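今天去了Mollcombe那边的开放日,边走边发,手机打字,错字见谅。会有点长,不想看的先静音我。

先说怎么去的。早上火车晚点,到站已经过了九点半,接驳小巴刚开走一班,站台上等了半天,风大得要命。同等的还有一对父子,小孩背着自己做的循迹小车,一路问他爸能不能拿进去跑。后来在里面又碰到,还真让他跑了,在走廊地砖上,卡在门槛那儿。

签到处排队。胸牌是自己手写,笔没水。前台说预约登记的有1,848人,分上下午两批,难怪停车场那个样子。

楼本身很普通,两层,外面灰扑扑。进门左手是Pakedard的展位,右手是Turum的。Đỗ在最里头,要穿过一条很窄的过道。先去的Đỗ,因为听说那边人少。

人不少。。

Đỗ做的是仓库里的分拣,皮带加吸盘那种。演示十分钟一轮,我看了一轮半。速度确实快,但讲解员一直拿着稿子念,问他软包装袋吸不住怎么办,他说“可以会后交流”。会后没找到他人。

他们发的小册子纸很好,内容基本等于官网首页。不带回家了,重。

Turum这边是巡检的轮式底盘,在一块围起来的空地上绕圈。避障做得挺稳,有个大爷故意伸脚,它停了,等大爷收脚再走。大爷又伸。又停。工作人员脸上的笑逐渐消失。

顺便吐槽Turum的视频墙,声音开太大,隔壁讲什么完全听不见。同排的摊位估计恨死他们。

十一点在报告厅有个短报告,Ross Gourlay讲的,题目叫“家务为什么难”。厅很小,后排站满。我坐台阶上记的,下面几条是笔记,凭手速,可能漏。

1)工厂里零件是定死的,家里的东西每天换位置。同一个杯子,昨天扣着,今天歪着,后天泡在水槽里。

2)透明的、半透明的东西深度相机看不好,边缘一塌糊涂。他放了一张点云图,杯子中间是个洞,全场笑。

3)细铁丝的架子也麻烦,线太细,碰一下整个架子就跟着挪,你算好的位置全废。

4)双臂比单臂难的地方在配合。一只手扶,一只手拿,什么时候放手,谁先动。他说他们组里吵架最多的就是这个。

5)评价标准不统一。你说成功率高,你摆的是几个杯子?架子固定没有?允不允许重来?他点了点这个问题,没展开,时间不够。

第5条我觉得是整场最值得听的,结果只讲了一分钟。可惜。

提问环节有人问什么时候能买到会洗碗的机器人。Ross说洗碗机已经能买到了。全场又笑。问的人没笑,追问了一句,那谁把碗放进去。Ross说对,我们就在做这个。

报告完往Pakedard那边走。他们是今天唯一做家务场景的,人最多,分组进,每组6个人,发号码牌。我拿的那组前面还有5组。。站着等了快一个钟头。

等的时候跟前面的人聊天,Callum Forsyth,在隔壁郡教中学技术课,打算6月带学生来。他上次来的时候还只有一条胳膊在演示叠毛巾,他说叠得“像我儿子叠的”。

轮到我们了。带队的是Murdo Pollock,说话很快,苏格兰口音,我耳朵要竖起来听。进门先讲规矩:不过黄线,不开闪光灯,不喊“加油”。最后一条是认真的,说上周有一组人喊得操作员手抖。

里面是一排工位,每个做一样家务。有收衣服的,有摆餐具的,有擦桌子的。我们组在碗碟架那个工位停得最久,下面重点讲这个。

先说我第一眼的反应:怎么是粉的。整个围子内壁是粉色豹纹。我以为走错到谁家女儿房间了。Murdo完全没提,直接开讲,全组也没人问,英国人真能忍。

任务说起来简单,架子上的杯子用两只手收拾。操作员叫Jovita Becerra,她坐在旁边一张台子后面,手里是两个跟夹爪对应的手柄,她怎么动那边怎么动。几乎没延迟,至少我肉眼看不出来。

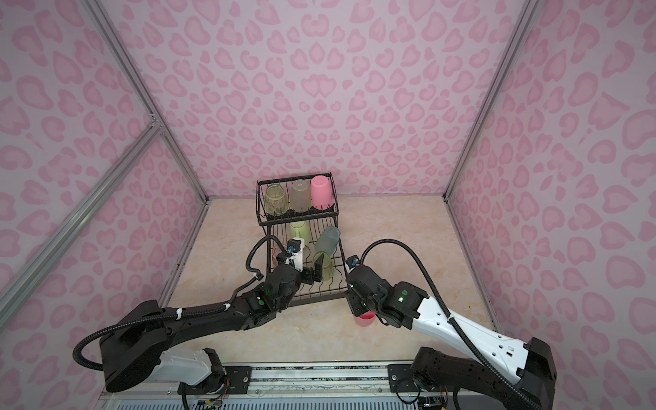
两只手都在架子跟前,右边夹爪底下是个粉杯子。上层那三个都倒扣着。

站在黄线后面看,左边那只伸在下层前面,夹指朝下,离那个黄绿色的半透明杯子很近。下层那个斜靠在铁丝上的浅蓝绿杯子我一直替她捏把汗,就是Ross刚讲的那种,半透明,还歪着。

后来她试了两次,头一次夹爪碰到铁丝,整个架子挪了一点点。组里有人“啧”了一声,被Murdo看了一眼。

第二次慢下来了,夹爪先退,再换个角度进。拿起来的时候我差点喊加油。忍住了。

细节补几个,给做这行的朋友:手腕上带小相机,两边都有。走线是黑色波纹管,从手腕那头绕个大弧回底座,左边那条上臂还扎了白扎带。两条胳膊的底座装在同一根金属导轨上。手腕那儿亮绿灯,Murdo说绿的是正常,红的你们就往后退。

地面是米色大理石纹的。我问为什么不用纯色,Murdo说纯色的他们也有,隔壁工位就是,换着来。

我又问杯子是哪买的,他愣了一下,说超市。好的。

然后问了正经的:一个操作员一班能做多久?Jovita自己答的,说连着做四十五分钟必须停,再久手就飘,飘了之后录的东西后面还要一条条挑出来扔掉,等于白干。

她还说最累的是眼睛,手还好。要同时盯着左右两边,新人一般只会盯一边,另一只手就僵在半空。她自己大概练了一个月才习惯。

她之前是做什么的?牙科技师。怪不得手那么稳。

组里有人问能不能上手试试,可以,但只开放2个名额,抽签。我没中。Callum中了,嫉妒。

Callum上去之后。。怎么说呢。先是左右搞反,想动右手动了左手。然后夹住一个杯子举起来,举很高,不知道往哪放,僵在那里大声问“然后呢”。Jovita在旁边说放下,慢慢放。他放了,杯子倒了,滚到墙边。掌声很热烈。

他下来说手心全是汗。说学生要是来了肯定比他强,玩游戏的手。

第二个中签的是个老太太,稳得很,一声不吭把一个杯子扣好,下来说自己织了五十年毛衣。Murdo当场问她要不要来上班,半开玩笑吧,她说工资多少。

接着是自动的那部分,也就是没人操作,机器自己来。先声明,我只看了一个工位,别拿我的话当评测。

摆餐具那个。叉子放左边,成了。勺子成了。刀夹起来的时候滑了一下,它自己停住,重新夹,这回成了。盘子没成,推着盘子在桌上走,走到桌边工作人员按了停。

Murdo没找借口,就说盘子今天不行,早上是行的。这个态度我喜欢。别家演示一出问题就有人过来挡你视线。

有人问早上跟现在差在哪,他说可能是光,下午太阳从侧窗进来。说他们打算装帘子。说了三个月了。

碗碟架的自动版今天没放。问了,说还在攒。没讲攒到什么程度,我也没追问,后面一组已经在门口了。

出来之后在走廊碰到Dougal Urquhart,以前同事,现在在Pakedard做机械。站着聊了十来分钟。他负责夹指,说换过好多版,现在这种扁的是妥协出来的,太厚伸不进碗架,太薄夹重的会弯。

问他理想的夹指长什么样。他说像手指。废话。

他抱怨最多的是线。胳膊一转线就扯,扯几个月插头就松,松了以后相机画面一闪一闪的,查半天才知道是线的事。所以现在弧留得很大,难看,但是少出毛病。

我说挺好看的啊。他说你不用每天绑。

午饭。。不推荐。唯一的餐车排到马路上,三明治只剩鸡蛋的。咖啡可以,比火车上强。带小孩的最好自己带吃的,里面有长凳可以坐。

下午本来想再去听一场安全标准的圆桌,进去五分钟就出来了,麦克风坏的,前排在聊,后排在猜。听说会放录音,放了我再转。

又回Pakedard门口蹭了一会儿,隔着玻璃看下一组。看不太清,就看见前排小孩全蹲在黄线边上。

回头答几条评论里问的:

要不要钱?不要,但得提前在网上约,现场没有余票。

小孩能去吗?能,Pakedard那边要求满八岁,Turum的小车随便看。

拍照?可以拍,不能闪光。有两个工位贴了禁止拍摄,是跟别家合作的,我没进。

下一场什么时候?签到处说6月还有一次,具体哪天没定,定了我补在这条底下。

招人吗?招,操作员和机械都招,门口有张表,我没细看。做牙的可以去试试。

有朋友问跟网上那些视频比差多少。我的感觉,视频都剪过,现场慢很多。慢不是坏事,你能看清楚它在哪里犹豫。收一个杯子,人两秒的事,那边来来回回能弄半天,看着看着我就开始注意自己平时是怎么拿杯子的了,食指先到还是拇指先到,现在拿咖啡都别扭。

也有让我不太服的地方。开场那个宣传片说“明年走进家庭”,Murdo自己在里面一个字都没重复这话。问他,他说片子是市场部做的。

另外指示牌真的要改。我看到至少三拨人把厕所方向走成了报告厅,其中一拨就在台上讲到一半的时候推门进来,站在幕布前面。

还有签到发的那支笔,回家发现也没水。

补一条:刚Callum给我发消息,他已经写邮件问6月能不能带两个班。顺便问我有没有拍到他把杯子弄倒那段。没拍到,在笑。

再补:Ross的幻灯片问到了,他说整理完会公开,点云有洞的那张也在里面。链接有了我贴。

火车又晚点。先这样,2022年12月4日,站台上,手冻僵了,剩下的想起来再写。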